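28 de octubre de 2023. Cuaderno del taller de geometría, proyecto Thevar

Bueno, sigo con lo del cuadrilátero inscrito, que en mayo dejé a medias y ahora me persigue. La idea era sencilla: coger un cuadrilátero con los vértices en una circunferencia, trazar las diagonales y ver qué pares de triángulos salen semejantes. Salen los opuestos por el cruce, claro, pero yo quería que los alumnos llegaran solos desde los ángulos inscritos, sin soltarles el teorema de golpe.

Tarık Ertürk me pasó anoche su versión de la hoja 3 y es bastante mejor que la mía (¡me da rabia pero es así!). Él empieza por el arco, marca los dos ángulos que lo abarcan y hasta la pregunta 19 no aparece la palabra "semejante". Le he cambiado dos letras, porque llamaba P al cruce y también al pie de la altura, y eso en clase es un lío seguro.

Probé el dibujo en papel con circunferencia de 200 mm de diámetro. Los productos de los trozos de diagonal me cuadran salvo por el grosor del lápiz. Ojo: si el cruce cae muy cerca del borde, el error se dispara, así que mejor dejarlo hacia el centro.
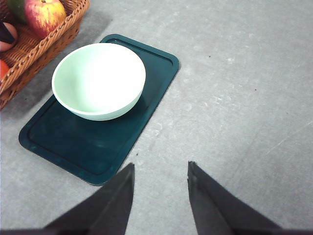

Otra cosa que quiero meter en la hoja 4 es la diferencia entre paralelo y semejante, que se confunde muchísimo. Si a un rectángulo le dibujas otro por dentro, a la misma distancia de los cuatro lados, casi todo el mundo jura que son semejantes, y no lo son salvo que sea un cuadrado. La bandeja verde azulada sirve para plantearlo: un rectángulo de esquinas redondeadas, con una ranura que marca otro más pequeño justo por dentro del borde. Pregunta para la hoja: ¿comparten diagonal los dos rectángulos si prolongamos los lados hasta quitar las curvas? Con lados 3 y 2 y margen de medio, queda 2 y 1, y ya se ve que la razón cambia.

Pendiente: rehacer la figura de la hoja 3 con las letras nuevas, mandársela a Tarık y buscar una demostración corta del recíproco. La que tengo ocupa página y media y me pierdo hasta yo.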